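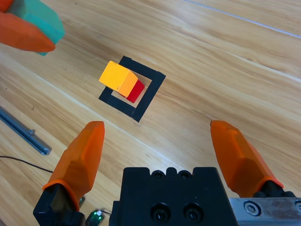
Section 3: Table Layout

Marking the square and placing the blocks

Read this section before you put any tape down. The layout for the Kubo block exercise is one square outline of black tape on a bare tabletop, plus the red, yellow and green blocks. Drastley and Clircombe users follow the same steps. The card layouts in the back of the binder are not used here.

You will need:
Black tape, item 205
Block set, item 206
A ruler and a pencil
Scissors
A dry cloth

1. Wipe the table with the dry cloth. Crumbs and grit under the tape will lift the strips.

2. Choose a spot you can reach from every working side. Leave bare table outside the square for blocks that have not been placed yet.

3. Mark the corners lightly in pencil. Measure both diagonals. If they differ, move a corner and measure again.

4. Cut four strips, each a little longer than one side of the square. Use scissors. Tearing stretches the tape and leaves a curl at the end.

5. Lay the first strip along the outside of two pencil marks. Press from the middle toward the ends.

6. Lay the other strips the same way, letting them overlap at the corners. Slightly uneven ends are fine. The inside edge is the one that counts.

7. Rub out any pencil that still shows.

Note: The square does not have to line up with the wood grain or the edge of the table. Turning it at an angle makes a harder exercise, and the sheets from sheet 71 on assume it may be turned.

Caution: Do not cut tape with a knife on the tabletop. On older varnish, test a short piece of tape in a corner first and leave it overnight.

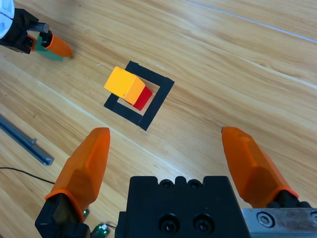
Once the outline is down, check the blocks. Paint chips along the edges do not affect use. Set aside any block that rocks on a flat surface.

8. Put all the blocks outside the square. This is the start position.

9. Read the order on the exercise sheet and place the blocks one at a time. Let go of each block completely before picking up the next.

10. For a row, bring the faces together and keep the blocks inside the tape. For a stack, center each block over the one below before letting go.

11. Compare the result with the sheet and record it as "in," "on the line" or "out." A block that covers any part of a strip is on the line, even if most of it is inside.

Note: Judge the line from directly overhead. From a low angle a near block hides the strip behind it and the result is easy to get wrong.

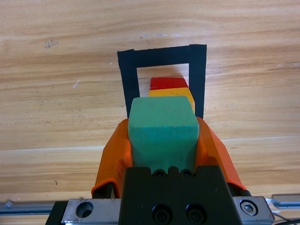
If a block falls during a run, leave it where it lands until the result has been written down. Then return every block to the start position and begin the sheet again.

12. At the end of the session, put the blocks back in their box. The tape can stay down between sessions if the table is not needed.

13. To remove the tape, lift one corner and pull slowly, keeping the strip low and flat to the table. Wipe off any residue with a damp cloth and dry the wood right away.

Replace a strip when its edge starts to roll up. There is no need to redo the whole square.

Replacement tape and single blocks are ordered from Pivby by item number. Questions about the exercise sheets go to Dexter Policarpio.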